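4.2 Reused food tubs as household storage

The literature on tidying tends to treat the container as a settled matter. Advice manuals tell the reader to buy a matching set, label it and assign it a shelf, and the research that followed them has mostly tested whether people keep to the labels. We doubt that this describes what goes on in most homes. In the Geststead interviews, the container named most often was something that had once held food. Biscuit boxes, ice cream tubs and sweet tins turned up in bedrooms, sheds and bathrooms, and few of the people we spoke to could say when they had decided to keep them.

Takács and Oláh (the Burnmont study) argue that such boxes are chosen because their shape suits the things put in them. Their evidence is a survey of 400 households, which asked people to explain the choice after the fact. We are not persuaded. A person asked why a box is used will offer a reason, and "it fits" is the easiest one to hand. It is at least as likely that the box was simply there.
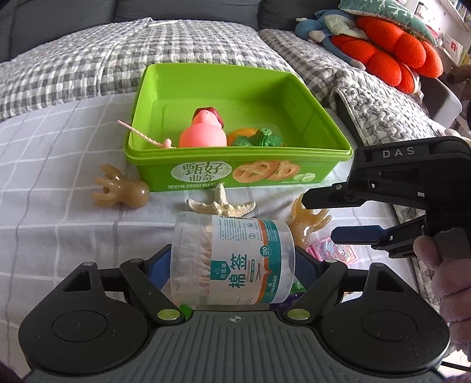 A second difficulty is the line drawn in earlier work between packaging that is still in service and packaging that has been given a new job. Cotton swabs sold in a clear plastic drum stay in that drum until they are used up, and the label goes on telling the truth. A biscuit box put to other use keeps its label too, and the label is now wrong. The Burnmont coding scheme places both under "retained packaging". This seems to us a mistake, and it inflates their main result. When Kornél Bíró recoded a share of their records with the two kinds kept apart, the supposed preference for food tubs shrank a good deal, though it did not vanish.

We also question the claim that a printed label which no longer matches the contents slows people down. The claim goes back to a shop-floor trial of 1967, in which workers looked for parts in wrongly marked drawers. A drawer is shut. A lidless box is not, and anyone looking for a toy looks into the top of it and pays no heed to the front.

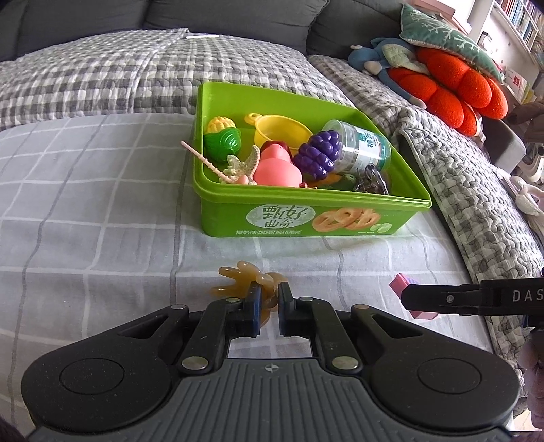
Figure 3. Coconut milk flavour cookie box holding toys, among them a corn cob, a green leafy vegetable and a yellow saucepan.
Etelka Nyitrai
Research Fellow, Household Practices

The contents in Figure 3 would defeat most of the sorting rules found in the manuals. Play food and a play pan might be filed together as "kitchen", but a starfish-shaped toy shares the box with them, and no label we can think of would cover the lot except "toys". Dixit takes mixed boxes of this sort as a sign that sorting has failed. We see little ground for that. A rule that says "toys go in the green box" is a rule, and a child can follow it. Whether it is followed is a separate question, and a single picture cannot settle it.

Nor should too much be made of colour. The Revwood diaries contain 1535 entries on putting things away, and over 400 of them name a container by its colour. This has been read as proof that bright boxes are easier to remember. It may only show that "the green one" is quicker to write than "the one the biscuits came in". The diaries were kept by 11 adults, most of them writing late in the evening, and we would not hang a theory of memory on them.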